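Posting notes from the Hestdale tenants and small groups meeting, 13 May 2025. I went as the rep for the Acuña Street food shelf. Thread.

1/ Main item was the shared storage room at the Tirner building. Right now 11 groups keep things there and there is no written schedule for who can get in when. Sipho Mofokeng passed out a draft sign-up sheet. It runs in two-hour blocks, mornings and evenings.

2/ The city's small grant round opens in June. The most any one group can ask for is $2000. You need a budget page, a letter from your board, and proof that you serve people inside the district lines. You don't need an address in the district. 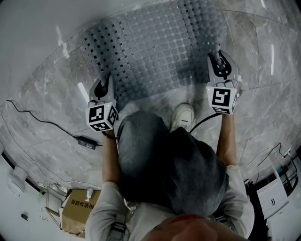 3/ On the letter: it has to be signed by someone other than the person filling out the form. Two groups got sent back last year over that. If your board is small, sort it out early.

4/ Plorkance, the ride program for seniors, is looking for drivers. They had roughly 80 ride requests last month and could not fill all of them. Clean license, your own car, gas is paid back. Message me and I'll send you the contact.

5/ There was a long talk about whether to merge the two email lists. No vote. I'm for it. I get most notices twice and a few not at all.
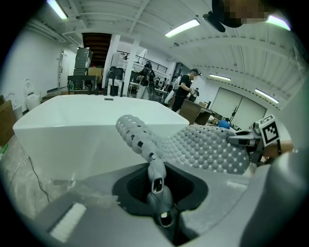 Gripper finger and textured pad, close up.

6/ Bus 19 is losing its last evening run. A few of us asked for a letter to the transit office with all the groups' names on it. Sipho is writing it. Send him your group's full legal name if you want to be on it.

7/ Next meeting is in June, same room, date to come. Bring your keys to the storage room so they can be checked against the list.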